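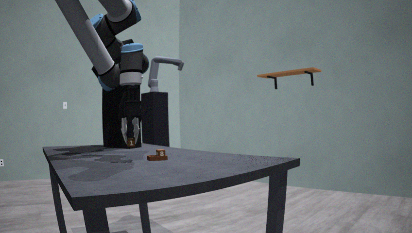
Stilia is a series of color linocuts by the printmaker Kamala Pai, published by the Fivever press. It consists of 78 prints of wading birds, most of them herons and stilts, shown against flat bands of color that stand for water, mud and sky. The title is Pai's own word and has no set meaning.

Background

Pai trained as a sign painter and took up linocut after moving to Costa, where she shared a studio with Lino Pace. The first Stilia prints were made from a single block by the reduction method, in which more of the surface is cut away before each new color is printed. Once the last color is down, the earlier stages can't be printed again. Pai later changed to separate blocks for each color, mainly to be able to correct mistakes. Pace printed much of the edition on a hand-cranked press, and his initials are found in pencil on the back of many sheets.

Style

The birds are drawn with very few cuts. Legs and bills are usually left as thin lines of bare paper, and feathers are suggested by short gouge marks running in one direction. No sheet uses more than 7 colors. Shadows are absent except in the night group, where a second gray is laid over the first while the ink is still tacky.
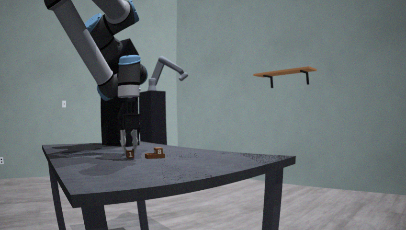
Serpil Karakaya wrote that the night group is the strongest part of the series and that the daytime sheets look "a little too pleased with their orange." She also thought the prints should be hung low, near eye level for a seated person.

Editions

Fivever issued the series in 2 portfolios. The first was printed on cream mulberry paper, the other on a heavier white cotton sheet. Collectors generally prefer the mulberry paper, although it yellows along the edges when framed without a mat. An open-edition poster of the heron called Fernusum was sold separately. It was made by offset printing and is often mistaken for a linocut in online listings.
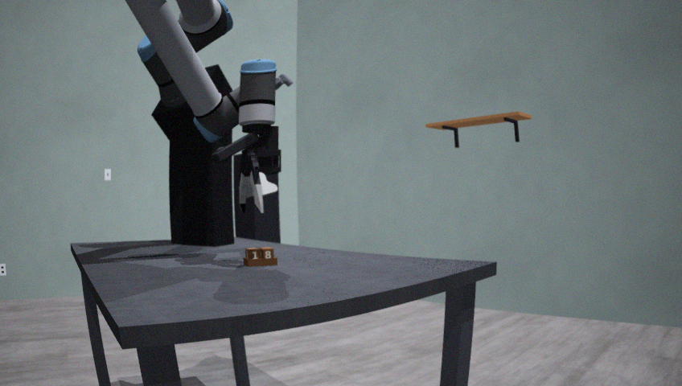
According to Dario Sala, the quickest test is to tilt the sheet under a lamp, as the linocuts have a slight ridge of ink at the edge of each shape and the poster is flat all over. Afaf Harb's checklist of the series gives the same advice and adds that the poster is unsigned.

Categories: Linocuts | Print series | Birds in art | Articles needing more references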